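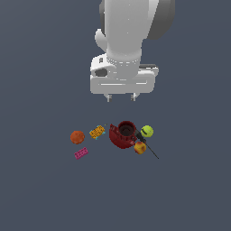 Notizen für den Vortrag, Fassung vom 20. Dezember 2018. Ich rede frei, das hier liegt nur auf dem Pult, falls ich mich verheddere (passiert!).

## Einstieg

Hallo zusammen, schön, dass ihr da seid. Ich bin Pascal Weidemann, und ich erzähle euch heute, was unsere Robotik-AG an der Tandside-Schule seit Oktober so treibt. Kai Rothe sitzt hinten am Laptop und klickt weiter. Wenn ich zu schnell werde, soll er winken.

Kurz fragen: Wer hat schon mal selbst was programmiert? Hände abwarten. Und wer hat sich schon mal gewundert, wie schwer es ist, einer Maschine zu erklären, wie man eine Tasse anfasst? Genau darum geht's nämlich.

## Die Aufgabe

Wir machen beim Schulwettbewerb in Grerkden mit, und zwar in der Klasse Simulation. Wir bekommen also keinen Arm aus Metall hingestellt, alles läuft im Rechner. Der virtuelle Arm hängt von oben über einem grauen Boden, darunter liegen Sachen aus dem Haushalt, und unser Programm soll sie nacheinander greifen und wegräumen.

In der Szene, mit der wir am meisten üben, sind es 7 Gegenstände: rote Tasse, Tennisball, Schraubenzieher, Apfel, ein orangefarbener Ball, ein rosa Baustein mit Noppen und dann noch so ein orangegelber Quader. Bei uns in der AG heißt der »der Schwamm«. Ob er wirklich einer sein soll, wissen wir bis heute nicht, die Grafik ist halt ziemlich pixelig. Dem Greifer ist das egal.

Pro Durchgang haben wir 60 Sekunden. Klingt viel, ist es aber nicht. (Pause lassen, hier wird meistens gelacht.)

## Wer wir sind

Wir sind 16 Leute, von der siebten Klasse bis zur Oberstufe, und arbeiten in 2 Gruppen. Die einen machen das Erkennen, also: Wo liegt was, wie ist es gedreht? Die anderen machen das Greifen. Am Anfang haben die Gruppen kaum miteinander geredet, und das hat uns richtig Zeit gekostet. Die Erkenner haben ihre Winkel in Grad geliefert, die Greifer haben Bogenmaß erwartet, und der Arm hat sich gedreht wie ein Karussell. Seitdem hängt ein Zettel an der Tür: EINHEITEN!!!

Nicht zu lange bei der Geschichte bleiben, so gern ich sie erzähle.

## Was leicht ist und was nicht

Die Bälle hatten wir schnell. Rund ist super – man kann von jeder Seite kommen, Hauptsache, die Mitte stimmt. Beim Apfel haben wir deshalb gedacht, der geht genauso. Tja. In unserer Übungsszene liegt der so dicht am Schraubenzieher, dass sich die beiden von oben gesehen teilweise überdecken. Unser erstes Programm hat daraus ein einziges Ding gemacht, eine Art Apfel am Stiel, und wollte genau dazwischen zupacken.

Kai hat dann vorgeschlagen, erst nach Farbe zu trennen und danach nach Form. Schwarz gegen Gelb und Rot, das kriegt man gut auseinander. Seitdem kommt der Apfel zuerst dran und der Schraubenzieher danach. Den packen wir am Griff, an der dünnen Spitze rutscht er uns nämlich immer noch weg.

Und die Tasse! An der Tasse sitzen wir am längsten. Die Fachfrage, über die wir seit Wochen streiten:

- von außen greifen, dann stört der Henkel
- einen Finger reinstecken und am Rand zupacken, dann muss die Höhe sehr genau passen

Ich bin für den Rand, Kai ist für außen. Wer nachher Lust hat, kann gern abstimmen, wir haben hinten eine Strichliste.

## Reihenfolge

Das hat mich am meisten überrascht. Ich dachte immer, man nimmt einfach, was am nächsten liegt. Aber die Finger brauchen Platz links und rechts, und wenn der Nachbar im Weg ist, schiebt man ihn weg und die ganze Erkennung stimmt nicht mehr. Deswegen berechnen wir jetzt für jedes Teil, wie frei es liegt, und fangen mit dem freiesten an. Der orangefarbene Ball liegt schön für sich, der ist also fast immer ein guter Anfang.

## Wie es weitergeht

Die Vorrunde läuft über den Server in Irnville, da laden wir nur unseren Code hoch und warten. Danach hoffentlich Grerkden. Die Firma Voß hat uns einen schnelleren Rechner geliehen, dafür ganz lieben Dank, bitte nicht vergessen zu sagen! Vorher hat ein Testlauf so lange gedauert, dass wir zwischendurch in die Mensa gehen konnten.

Wer mitmachen will: Einfach vorbeikommen, ihr müsst nichts können. Ich konnte am Anfang auch nur Schleifen.

Dann Fragen. Falls keine kommen, Kai nach seinem Karussell-Video fragen.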